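Laborbuch Greiferwerkstatt, Eintrag März, E. Won

Vergleich Handgreifer, Beläge glatt gegen gerippt

Angefangen 9:40 Uhr. Ro-un hat gestern Abend noch die Backen getauscht, die glatten Beläge liegen in der Schublade unter dem Messplatz, bitte nicht wegwerfen. Öffnung nach dem Umbau nachgestellt, beide Finger laufen wieder symmetrisch. Das Spiel am linken Gelenk ist geblieben, stört beim Zufassen nicht, man merkt es nur beim langsamen Öffnen.

Testteile wie beim letzten Mal: Foldbackklammer, Pappbecher, Stoffstück, Kugelschreiber, dazu der Ninex-Probekörper mit 395 g. Je Teil 13 Griffe, erst mit dem alten Belag (Werte von Igor aus der Vorwoche übernommen), dann mit dem neuen.

Klammer, glatter Belag: 4 von 13 beim Anheben verdreht. Der Klemmkörper ist keilförmig und liegt nur auf einer schmalen Kante an, sobald der Bügel nach unten hängt, kippt das Ganze weg. Mit dem gerippten Belag kein Verdrehen mehr. Quer gegriffen, Körper waagerecht zwischen den Spitzen, Bügel frei hängend. In der Haltung bleibt auch die Sicht der Handkamera auf den Behälter brauchbar, man sieht ihn unterhalb des Bügels, teils von der rechten Backe verdeckt.
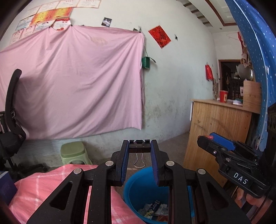
Blatt 100

Über dem blauen Eimer mit der Klammer zwischen den Belägen. Beide Finger stehen gerade, die Klammer überbrückt den Spalt. Am rechten Bildrand der zweite Greifer (DAS), ebenfalls mit blauem strukturiertem Belag.

Pappbecher: beide Beläge gleich gut. Man drückt ihn leicht ein, das liegt an der Handkraft und lässt sich mit dem Belag nicht beheben. Mal-soon schlägt einen Anschlag am Hebel vor, den Becher also nur bis zu einer festen Öffnung zu greifen. Kommt auf die Liste.

Stoff: gerippt deutlich besser, solange man eine Falte erwischt. Flach liegend rutschen beide ab.

Kugelschreiber: längs zu den Rippen gegriffen rollt er in die Rille und sitzt dann schief. Quer dazu kein Problem. Für dünne runde Teile wäre eine feinere Teilung besser, Imora hätte so etwas im Programm, Ekaette fragt nach Mustern.

Probekörper Ninex: hält mit beiden, mit dem glatten Belag nur bei kräftigem Zug. Nach dem letzten Durchgang war mir die Hand müde, also Reihenfolge beim nächsten Mal umdrehen, sonst vergleichen wir meine Hand mit sich selbst.

Offen:
Spiel am linken Gelenk messen (Ro-un)
Belag nach 100 weiteren Griffen auf Abrieb ansehen
Aufzeichnungen in den Timelell-Ordner, Benennung wie gehabt
Igors Werte zum Stoff fehlen noch, Zettel suchen

Schluss 12:15 Uhr. Gerippte Beläge bleiben vorerst drauf.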